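Spent the morning on the toaster oven. Writing down what I did because I'll forget by next time.

It came with the apartment, so I don't know how old it is. No manual. I looked up a similar one and went with that.

Unplugged it first and left it alone until breakfast was cleared away. The crumb tray slides out from underneath. I emptied it into the trash and soaked it in the sink with dish soap.

The rack lifts out if you tilt the front up a little. It went in the sink next to the tray. 90 minutes, then a nylon brush. I don't use steel wool on chrome anymore, I ruined a rack that way in my last place.

For the glass I mix 3 spoons of baking soda with enough water to make a paste. Spread it on the inside of the door with the door down flat, leave it, wipe it off with a damp cloth. Two rounds.

Keep the paste away from the heating elements. Dry cloth only back there, or leave them alone. I leave them alone.

The knobs get a barely damp cloth. The tiny timer numbers on mine are just printed on, so no scrubbing.
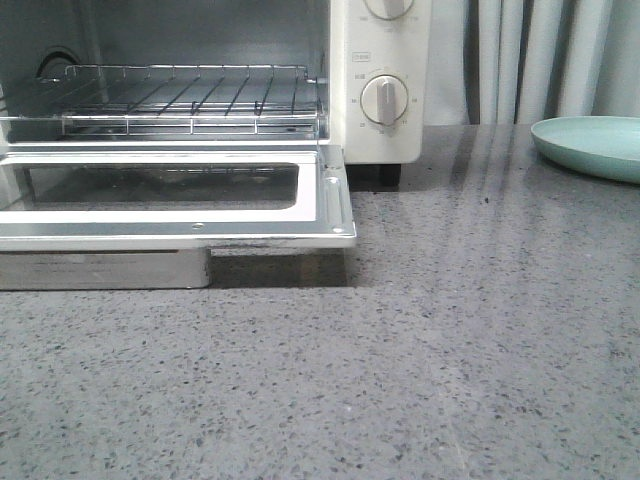 Fereshteh Shahbazi says to skip the baking soda and lay a hot wet dish towel over the glass for ten minutes, then scrape with an old plastic card. She has done hers that way for years and says the paste always leaves a white film.

She's right about the film. I had to go over the door again with a little vinegar on a paper towel. I'll try the towel next time.

The worst spot is the metal rim around the glass. Grease gets in where the two meet and a cloth won't reach it. A wooden toothpick does.

There are still crumbs on the counter. I always wipe the counter last, otherwise I end up doing it twice.

Someone asked about liners. I tried the Irnix ones for the tray. They curled at the corners, so I went back to plain washing.

Next one is the kettle, probably in April.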